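Washing machine smells of drains even after a hot wash
Home and Garden > Laundry and Cleaning
Page 1 of 2

Phuthong
Posts: 2985

Our towels have started coming out of the machine smelling like a blocked sink. It's a front loader, and we've had it since we moved in. I've done a 90 degree wash with nothing in it, then another with soda crystals, and the smell went away for a week and came back. Clothes seem fine when they come out but once you use a towel and it gets damp again the smell is there.

We mostly wash at 30 or 40 with liquid. Is this the machine or the towels? I don't want to buy new towels and ruin those as well.

Sturkel
Posts: 3151

It's both. The towels are holding grease and old detergent and so is the machine. Stop using liquid. Liquid has no bleach in it and at 30 degrees nothing in there is being killed. Use a bio powder, and wash towels at 60 every time.

Have you cleaned the filter? Bottom front, usually behind a flap. Put an old towel down first, there will be more water than you think.

Phuthong

Filter was done in January. There was a hair grip and a lot of grey fluff but it wasn't too bad. Could do it again I suppose.

I'd rather not wash everything at 60 with what electricity costs.

Tostura

I had this for most of last year so I'll put down what I did. I don't agree with all of the above. Powder made no difference to mine for the first month. What made the difference was cleaning the rubber by hand and changing how I left the machine afterwards.
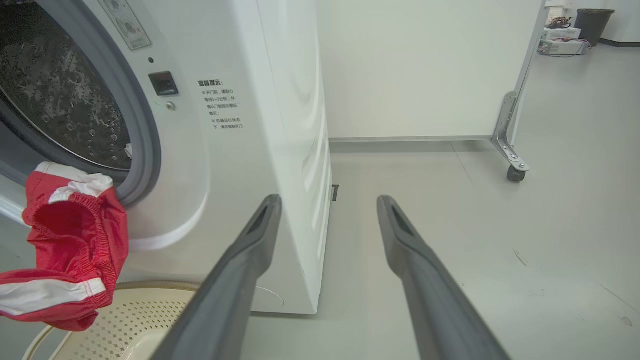

The rubber seal is where I would start, before you spend money on anything. Pull the fold back with your fingers and go all the way round with a cloth, paying most attention to the lowest part where water sits. Mine had black slime in the fold that no hot wash had touched. The seal is a thick grey one like that, and grey hides the muck well, so go by what comes off on the cloth. I used washing up liquid and hot water first, then a thin bleach solution left on for a bit, then a rinse cycle with nothing in. It took me 2 goes on different days before the cloth came away clean.

Then the detergent drawer. Take it right out (there is normally a tab to press) and look up into the roof of the hole it came from. That was worse than the seal on mine. An old toothbrush does it.

Zeka

Be careful with bleach on the rubber. Ours went sticky and then split and the new one cost more to have fitted than I wanted to pay. White vinegar in the softener drawer is all you need, a cupful each wash.

Sturkel

Vinegar is the one I'd be careful with. I've seen more than one seal ruined by people pouring it in every wash, and it does next to nothing for slime. A weak bleach solution wiped on, left for a short time and rinsed is fine. And never the two together, that goes for everyone reading. If you've had vinegar in the machine, run a full rinse before any bleach goes near it.

Zeka

I've used vinegar for years and my towels are soft. The seal that split was the one that had bleach on it. I can only go on what happened.

Tostura

How strong was the bleach though? Neat would do that. Mine was a capful in a washing up bowl.

Zeka

Neat, on kitchen roll, left overnight. It was a tip in a magazine.

Sturkel

There you are then.

Phuthong

Right, I have been at it this evening. Pulled the fold back and it is disgusting. Black all along the bottom and something that used to be a tissue. I had wiped the front of the rubber plenty of times but never gone inside the fold. Drawer is soaking in the sink now.

Tostura, you said you changed how you left the machine. What do you mean by that?

Tostura

Door open between washes, wide open if you have the room. I used to push it to because it blocked the way to the back door, and it would still be wet in there the next morning. Drawer pulled out a few inches as well.

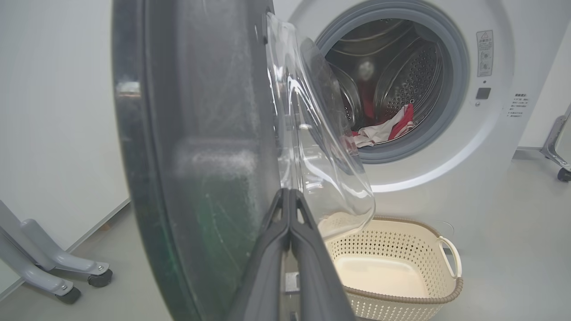
I also stopped leaving wet washing sitting in the drum. I used to put a load on before work and take it out at teatime, and in warm weather that is long enough to start the smell off again. Now I use the delay timer so it finishes when I get in. The other thing was softener. I gave it up on towels completely. It coats them and they don't dry you properly, and the coating is what the smell clings to.

If you have small children or a cat, wedge the door so it's only open a crack, or check the drum before you put anything in. We check every time.

Sturkel

Agree with all of that. I'd add don't fill it up too much. Towels need room to move or they don't rinse. Half a drum of dry towels is plenty.

And wipe the glass and the inside of the door while you're at it. People do the seal and forget the bit that touches it.

Zeka

I leave mine shut and it doesn't smell. It's in the garage though and it is a top loader so maybe that's why.

Sturkel

Yes, that's why. Different thing altogether.

Phuthong

Update for anyone who finds this later. Seal cleaned 3 times now, drawer done, filter done again (clean this time). I bought powder in the end and did all the towels at 60 on Sunday with no softener. They are a bit stiff off the line but no smell so far, even the one that hangs behind the bathroom door, which was always the worst.

I haven't gone to 60 for everything. Clothes are still on 40 with the powder. Will see how it goes.

Tostura

Good. Give them a hard shake before you hang them up and again when you bring them in, it helps with the stiffness.

Zeka

Or vinegar.

Sturkel

No.

Phuthong

Does anyone know if powder is all right for dark things? I've got black work trousers and the last powder I used left white marks down the legs.

Next page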